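The Marble Table Gallery
04/05/2020

I finally got our big square table from Tomero into the gallery, and I can't stop looking at that top! Click through, there's more coming.

1. The top, with a box on it
Pale gray-white, with orange and rust-red veins running every which way (my favorite part). The flattened cardboard still has its shipping label, and the clear tray lets the pattern show through. 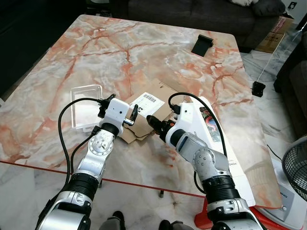 2. The Brallska chairs
Still to come. I'm adding them in February.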